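Chapter 7
Folding, and Other Arguments with Cloth
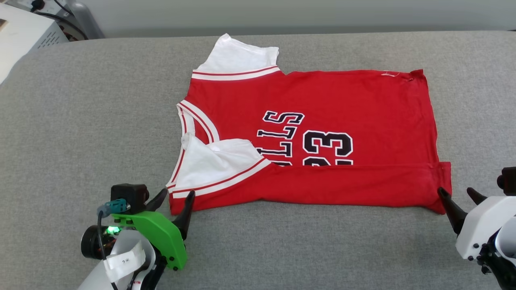

Figure 7.1 A red basketball jersey, partly folded on a light grey upholstered surface.

Every household contains one person who folds and several who believe that folding happens by itself, probably at night. This chapter is written for the second group, though the first may enjoy feeling superior as far as page 292.

We begin with the sleeveless sports top because it looks easy. A shirt has sleeves, a collar and a row of buttons, all of which tell you where its edges are. A jersey has two large holes where you had hoped for something to hold. Turn in the shoulders, as in Figure 7.1, and the white inside comes up to meet you, striped trim and all, while the name of the team loses a letter or two. Students often stop at this point and call it done. Savvas Koutsoukos, who taught household skills at Pluvville for longer than he cared to admit, called it "parked".

The surface matters too. Upholstery grips cloth slightly, so a fold stays where you put it, and so, unfortunately, does a crease. A table lets you smooth the fabric flat and then lets the whole lot slide on to the floor. Both have their supporters. Despina Deligiannis, in the Timalell laundry notes we shall be quoting all too often, favours whichever one the cat is not using.

By the end of the chapter you should be able to fold a jersey in 3 moves, keep a printed number from creasing across the middle, and stack 5 tops in a drawer that was built for fewer. You will need one garment, a flat place and a free Wednesday evening. Ironing is dealt with in Chapter 8, by which time you may have lost interest.

7.1 Finding the middle

Lay the garment face down and pull the hem straight.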